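Gidmont Book and Tool Swap is back for a second go this October

We're opening the doors again! After the first Gidmont swap I swore I'd have a long lie-down, but people kept stopping me at the shops to ask when the next one was, so I've gone and booked the Lultby Hall for a Sunday in October, from 9 in the morning.

If you missed it last time, the idea is dead simple. You bring books you've finished with, or tools you've got doubled up in the shed, and you take home something you'll use. No money changes hands at the swap tables.
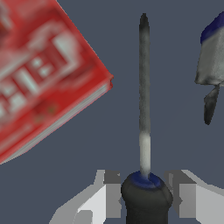
A red hardcover.

Books go along the window side, sorted by colour – my daughter's idea, and I've stopped arguing because kids love it. Novels, cookbooks, old atlases, all welcome. Please leave the mouldy ones at home.
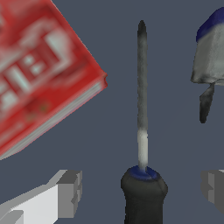
We've got more than 40 tables this time, and nine of those are for hand tools only. Layug Hardware is lending us a sharpening bench, so bring your chisels and garden shears and have a yarn while you wait. Power tools need to be tagged before they go out, so drop those at the side door first.

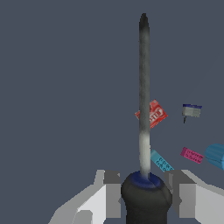
What to bring

Up to two boxes per household, please, as the hall fills fast. Pop a bit of tape on anything with a fault and write down what's wrong with it. Screws and nails should be in a jar with a lid (I'm still finding them in my car). Kitchen odds and ends are fine too, and there'll be a table for cups and unopened pantry items near the kitchen. 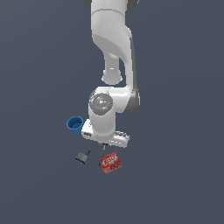
Getting there and getting fed

Parking is behind the hall, off the laneway. Grorico Bakery is doing sausage rolls and a vegetarian pasty, cash or card. Entry is free and dogs are welcome on a lead. To book a table, ring the hall office or leave your details at the Layug Hardware counter.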